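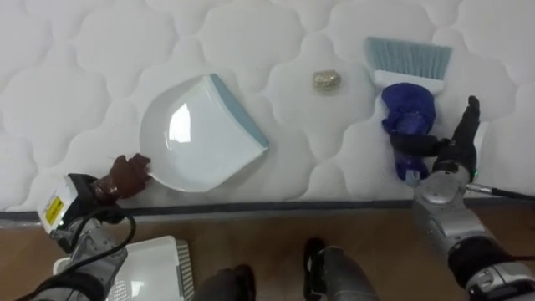
Bedroom > Mattresses > Reviews

Drekeden Ilton Quilted Mattress: Surface and Edge After Three Months

Filed under: Sleep Surfaces, Tested
3 min read

The Ilton is the firmer of the 2 models Drekeden sells. The test unit was a queen, used nightly by one side sleeper and one back sleeper on a slatted base, then directly on the floor for the final month.

Cover. White top, quilted in rounded cells with a dark gray strip at the border. The quilting holds its shape well. Lint and hair settle in the grooves between cells and a flat brush does not reach them. A vacuum with an upholstery head on low suction does. The cover is not removable, so spot cleaning is the only option.

Support. Firm for the first 3 weeks, medium-firm after that. Under a 40-pound test weight the center returned to level without delay. The edge compresses more than the center and is the weak point for anyone who sits there to put on shoes. The Abdelaziz hybrid tested in July was better in this respect.

Heat. Average. The Turkar all-foam model sleeps warmer.

Returns. The trial runs 100 nights. Pickup is free, but the original bag must be kept.

Rating: good for back sleepers, acceptable for side sleepers over a soft topper.

Fengying Lü
February 28, 2023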